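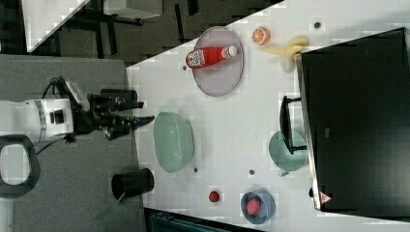
How much kitchen stuff do you keep in a small apartment?

Posted by Alby Baxter, 29 October 2022
2 min read

We moved into a 682 square foot apartment in September and I'm still living out of boxes as far as the kitchen goes. There are two drawers and one tall cabinet, and the cabinet also has the water heater shutoff in it, so the bottom shelf has to stay clear. My wife wants to keep everything her aunt gave us, including a roasting pan that doesn't fit the oven. I'd like to get down to what we use in a normal week. What did you get rid of, and what did you end up buying again?

pinehurst_dan
I went too far the first time. Got rid of the box grater, the big pot and the colander. Drained pasta with the lid held against the pot for a month, burned my wrist, bought another colander. Keep the colander. The grater I never missed.

lowshelf
Agree with Dan on the colander. Get a plastic one if you're short on cabinet space, they weigh nothing and you can put fruit in it on the counter between uses. I wouldn't pour frying oil through it, but for pasta and rinsing grapes it's fine. 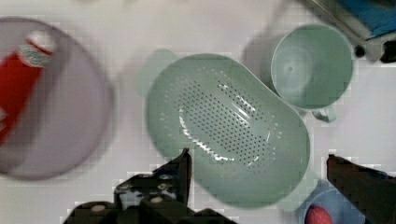 Oval colander and a cup, both mint green.

Koskela
Disagree on plastic. Mine went cloudy and held on to the smell of tomato sauce. Metal costs more but I've had the same one since college. Also, the colander isn't what fills up a cabinet. Pans are. Most people can cook everything on one skillet and one pot with a lid.

lowshelf
One skillet for two people, maybe. Try it with kids who want eggs at different times.

Alby Baxter
No kids, so one skillet could work. I priced a shelf riser and an over-the-door rack from Hikel and together they come to $64. Is it worth paying for storage, or should I keep cutting first?

marge_in_4B
Cut first. I bought racks before sorting and all it did was let me keep things I should have given away. Put everything you aren't sure of in a box, tape it, write the date on it. Whatever is still in there after three months goes. The roasting pan should go now, if it doesn't fit the oven there is no question.

I would also leave the walls alone for now. You'll be tempted to put up hooks and a rail before you know where you stand when you cook, and in a rental that's a lot of holes to patch.

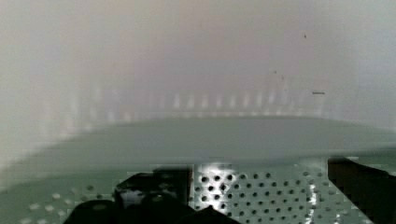

Koskela thinks the box is a mistake. I tried it and my wife cut the tape the second week looking for the potato masher, then everything came back out. Decide on each thing once, with both of you in the room, and take the rest to the thrift store the same day.

marge_in_4B
That only works if you both agree – Alby already said they don't.

Alby Baxter
We talked it over and we're doing the box, roasting pan included. The colander stays out. I'll hold off on the racks.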